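Jestham Chapel Hymn Board Index

README

Welcome, and thank you for taking an interest in our hymns! This folder holds a typed-up index of what was sung at the Jestham and Drararham chapels, copied from the old service books that used to live in the vestry cupboard at Drararham. Bello Igwe and I did most of the typing, and Adesuwa Olatunji read it all back against the books with a patience I can only admire.

What's in the folder

hymns.csv — one row for each hymn sung at a service
services.csv — one row for each service, with the preacher and the Bible readings where the book gives them
tunes.txt — tune names as the organists wrote them, with the usual spelling beside each

The two tables are joined by the service_id column. If you open them in a spreadsheet, please bring that column in as text, or the zeros at the front will vanish (I lost a whole evening to this).

How we typed things

First lines are spelled the way the book spells them, even when the book is plainly wrong. Where a hymn was crossed out and another written over it, we kept the later one and put the earlier one in the notes column. A question mark after a tune name means that Adesuwa and I read the handwriting differently and are still friends.

Gaps

There are 4 service books in all. The second has water damage, and 18 of its pages can't be read, so those services have a row in services.csv but no hymns to go with them. Harvest suppers and carol evenings were written down only when the organist remembered, so please don't take a blank May or December to mean that the chapel was silent.

Using the files

You're welcome to use any of this for family history, church newsletters or your own choir planning. We left out the prayer lists, which named people who were ill, and we'd ask you not to add them back if you visit the books yourself. Corrections go to Chaminda Patwary at the Jestham chapel office — a page number helps enormously.

Tanko Onuoha
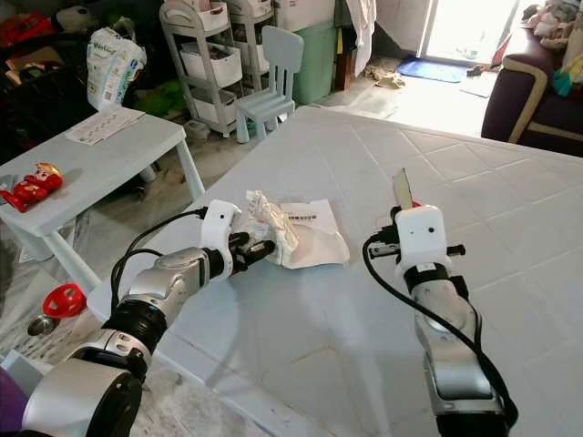
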